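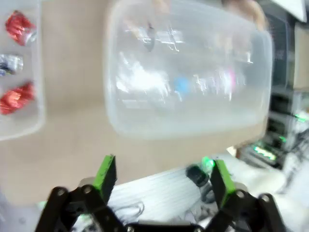 Homden two-finger gripper with green pads, open, at the sorting table.

Homden Gripper Kit
Part no. 3922
Page revised May 7, 2019

The Homden is a two-finger gripper kit for small arms built at home or in a shared workshop. It was designed by Takeshi Sasaki and is supplied by Vositz in parts, with all screws and a printed assembly guide.

Each finger is a linkage of flat black plates on round pivot screws and carries a replaceable green pad. The pads mark with use. Scuffs do not affect grip, but a pad that has begun to lift at a corner should be changed.

The kit is suited to light items such as wrapped candies and to the rims of clear plastic trays. It is not intended for glassware or for lifting over people.

Specifications
Opening, pad to pad: 108 mm
Supply: 12 V DC
Rated pad life: 4000 cycles

Before first use
Tighten the pivot screws until the plates move freely without side play. Secure the arm to the table and keep cables clear of the linkage. Members of a shared workshop should agree on who may hand containers to the arm while it is powered.

Replacement pads are sold in pairs. The wrist camera mount is ordered separately. Questions on assembly may be sent to Noboru Miyazaki at the Vositz parts desk.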